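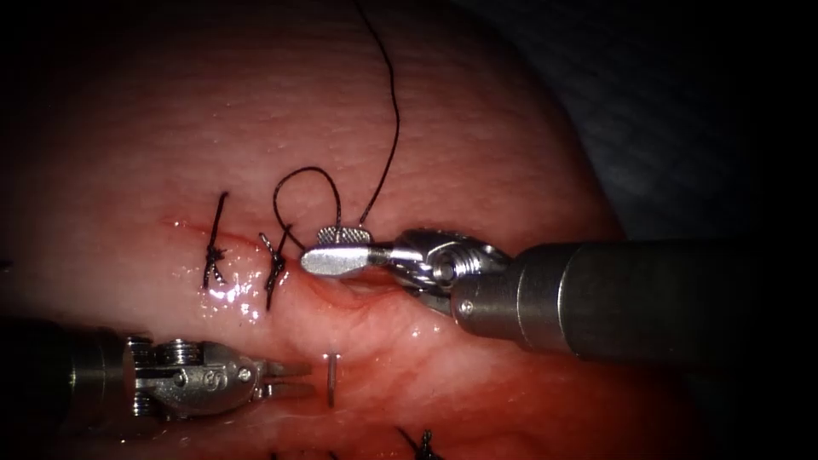

4.2 Contact with the production after broadcast

The second theme in the interviews was the period after the last episode. We compared two programs made for regional television: Kowalchuk, a competition for amateur singers, and Skislow, a series which follows trainees in a hospital. In both cases the participants signed a contract before filming, and in both cases this contract said very little about the months after broadcast.

The singers described a sudden change. One of them received 1,334 messages in the first weekend and did not know which of them she should answer. The production company, Gusta, gave her a telephone number for support, but the number was answered only in office hours. The trainees of Skislow had fewer messages, and these were mostly friendly. Viewers remembered the material more than the faces – close views such as a closed incision with tied black sutures (Figure 2) were mentioned often in letters, while the names of the trainees were mentioned in only 18 of the 111 letters that we could read.

This difference should be read with care. The singers were presented by name in every episode, and the audience was asked to vote for them. The trainees did not compete with each other. Florence Fortin, who coded the interviews separately from the first author, placed several answers about loneliness under "family" instead of "work", and after discussion we kept her coding. Vernon Charbonneau coded the letters.

Participants from Zutundale, where both programs were filmed, told us that they were recognized in shops until May, and then much less. For some of them this second change was harder than the first. A singer explained that she had left her job and that no person from the production called her any more. We return to her case in Section 5.

Figure 2. Closed incision with two interrupted sutures in black thread.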